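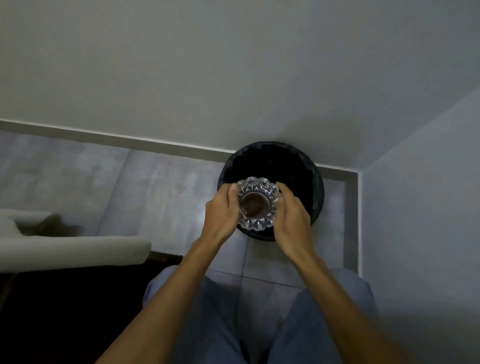
Household chore automation is the attempt to build machines that can carry out the ordinary work of a home: clearing, wiping, washing, folding, sorting and putting away. It is one of the oldest hopes in robotics and still one of the least finished. Single-purpose appliances such as the washing machine and the robot vacuum cleaner have been in homes for years, but a general machine that can be asked to "tidy up in here" remains a research goal. The gap is easiest to appreciate in very small jobs. A person emptying the dregs of a cut-glass cup into a bin holds it in both hands over the opening, one on each side, and tilts it, and to a roboticist that brief movement is wonderfully rich. The glass is clear, the rim is jagged, the residue at the bottom is a thin brownish patch, and the inside of the bin is almost entirely black. Each of those is a known difficulty for machine vision or machine touch, and people deal with them all together while thinking about something else.

Scope of the term

Writers on the subject usually separate appliances from chore robots. An appliance has its work brought to it. A dishwasher does an excellent job on plates once a person has scraped them, carried them over and stood them in the rack. A chore robot has to go and find the work, decide what needs doing and handle whatever objects happen to be involved. Robot vacuum cleaners and lawnmowers fall between the two, as they travel by themselves but hardly ever have to pick anything up.

The shop floor has a similar division. Fixed arms that weld, paint or stack boxes are well established, and they are fast and very accurate. The odd jobs that surround them, such as emptying a tray of swarf, wiping down a bench or fetching the right cloth, are mostly still done by hand.

Why small chores are hard

Transparent objects are a famous nuisance. Many depth sensors work by sending out light and measuring what comes back, and clear glass lets much of it through or throws it off in the wrong direction. Faceted glass adds bright sparkles which shift whenever the object or the camera moves. A machine may see a hole where the cup should be, or several scattered fragments of one. Researchers have tried painting training objects, filling gaps in the depth picture with learned guesses, and relying more on touch, and all three have brought real progress.

Grip is the next problem. Thick glass will stand a firm hold, thin glass will not, and both become slippery when wet. Human fingers notice the first hint of a slide and tighten before anything has dropped. Fingertip sensors that can do something similar are among the most exciting parts of the field, although they wear out quickly and are awkward to replace.

Liquids bring their own trouble. A cup with a spoonful left in it needs a different tilt from a full one, and sticky leftovers may cling and then come away in a rush. The machine must also judge when the job is finished, which for a dark residue over a dark bin liner is a hard thing to see.

Then there is the question of intent. A bin is a place for rubbish, so a robot that sees a cup above a bin could reasonably conclude that the cup is to be thrown away. Keeping hold of the cup and letting go only of what is inside it is obvious to any adult, and has to be learned by a machine.

Learning from people

Much recent work teaches robots from recordings of people doing chores. Some of these recordings are made by steering a robot directly, others by filming from head height as a person goes about the task with their own hands. The second method is cheap and gives a great variety of rooms and objects, but human hands have more joints and far better touch than most grippers, so the movements have to be translated.

One of the livelier small projects is Trasosbridge, led by Kavitha Hegde and Orhun Kocabaş, which gathered 3000 short recordings of clearing-up tasks in ordinary homes. Its authors chose to keep the clumsy attempts, including fumbles and second tries, and argued that a robot shown only perfect work has no idea what to do when something slips. Zewditu Tsegaye later added a set of notes on pouring and emptying, a group of actions that earlier collections had mostly skipped.

The Grunddale trial

The Grunddale trial, run by Satish Shetty and Harsh Sachdeva, put a two-armed machine built by Prudard into a furnished test flat. It was asked to clear a low table, empty any cups and carry them to the sink. Over 200 attempts were made. Plastic beakers and mugs went well, and the machine became pleasingly quick with them. Clear glassware was much slower, and the robot often paused above the bin for so long that the operators had to step in. Switching from one arm to two helped a good deal: the second hand steadied the glass and gave the controller another set of touch readings.

A workshop version followed at the Rodrigues joinery, where the same model emptied glue pots and small tins of screws. Lighting was better there and the containers were always the same, and the results were correspondingly stronger. Shetty has described the home as "the harder factory", a phrase that has been picked up by others in the field.

Present state

Machines can now fold towels, load a dishwasher with familiar crockery, wipe a flat surface and pick up scattered toys, all at a fraction of human speed and generally with a person nearby. That is a remarkable list compared with what was possible a decade ago, when a single towel could take many minutes. What they cannot yet do dependably is move from one chore to the next in a strange room, with the furniture close by, the light poor and the objects new to them. Work on touch sensing and on two-handed control is moving fastest, and glassware remains a favourite test for both.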